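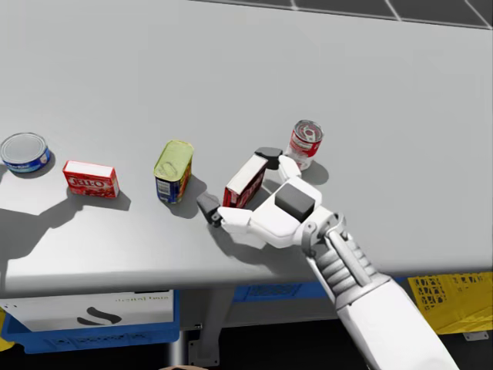 Boxed gelatin dessert and canned goods, including tuna.

Yanling Hao keeps her canned fish on the same shelf as her dessert mixes, and she has no plans to change it. "It's a small kitchen," she says. "Everything that lasts goes in one place."

Hao ran the pantry shop in Cillby until January, when she handed the counter to her nephew. She still writes the monthly shelf list that customers pick up by the door. We talked at her kitchen table on 03/05/2022, while a pot of beans cooked behind her.

She started keeping a full pantry after a winter when the road to Clarurby was closed and the store had bread for 2 days. "I had flour, salt and one jar of pickles," she says. "You can't feed a family on pickles. The next spring I put up shelves."

Her way of shopping is simple. When she opens something, she writes it down, and when she has written down enough to fill a bag, she goes out. She doesn't buy in bulk except for rice and oats. "People come home with a case of something they've never tasted," she says. "Buy one can. Eat it. Then decide."

New cans go to the back of the shelf and old ones come forward. She writes the month of purchase on each lid with a grease pencil, because the printed dates are too small for her to read. Dented cans she sorts by where the dent is. A shallow one on the side doesn't worry her, but if it touches the seam she throws the can out. "I don't argue with a bad seam," she says.

The shop got its name, Wuyts, from the family that had the building before her. She never bothered to repaint the sign. At its busiest it carried up to 500 different items, and Hao says that was too many. Mustard was the worst. She had a whole shelf of it, and most people asked for the same yellow kind.

What sold best was plain: tomatoes, chickpeas, broth, tuna, evaporated milk. Boxed desserts went quickly before school holidays. "Parents want something a child can stir," she says. Her own grandchildren make gelatin when they visit, usually with canned peaches in it. She tells them to drain the peaches well and to leave the bowl alone overnight. They generally open the refrigerator every half hour anyway.

I asked what she would buy first for an empty pantry. She thought about it while she salted the beans. "Rice, oil, onions, canned tomatoes," she said. "Then something sweet. If there's nothing sweet in the house, people go out and spend money."

The shelf list for next month is already half written. She is adding split peas and taking off the canned potatoes, which she has never liked. Her nephew wants to keep them. "He can eat them, then," she says.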